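Sanna (paper craft)

Sanna is a style of folded and layered paper ornament made from strips of patterned card, usually hung in windows or strung together as a garland. It is associated with the craft town of Karetti, where it is sold at the winter market each November. The name is used both for the technique and for a single finished ornament.

History

The style developed among home crafters who saved wrapping paper and old calendars for reuse. Early pieces were held together with thread and had no glue. The first printed instructions appeared in a pamphlet of 49 patterns compiled by Huệ Đặng, a paper crafts teacher, and issued by the small press Galtell. The pamphlet had a print run of 600 copies and was later reprinted with larger diagrams. 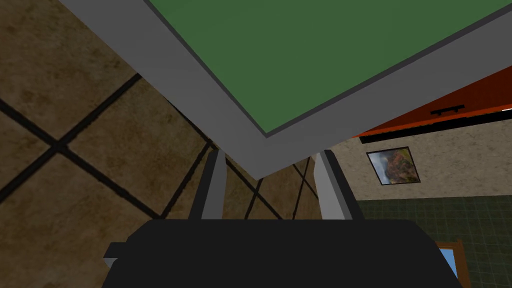 Đặng's patterns set the proportions that most makers still follow. Each strip is six times as long as it is wide, and the center fold is made before any decoration is applied. Later books introduced curved strips and cut edges, which some makers regard as a separate style.

Materials and technique

A basic sanna uses 2 sheets of medium-weight card in contrasting patterns. The strips are scored, folded into loops, and joined at a common point with white glue or a small brass fastener. Heavier card holds its shape well but tends to crack along the fold. Finished pieces are sometimes coated with a thin sealer, although this can dull metallic papers.

Variants

The Novden sanna has a second ring of shorter loops set inside the first. The flat sanna, used on greeting cards and scrapbook pages, is pressed under a weight until the glue has set. Miniature versions are worn as brooches or tied to gift packages.

See also: Paper quilling; Paper garland; Scrapbooking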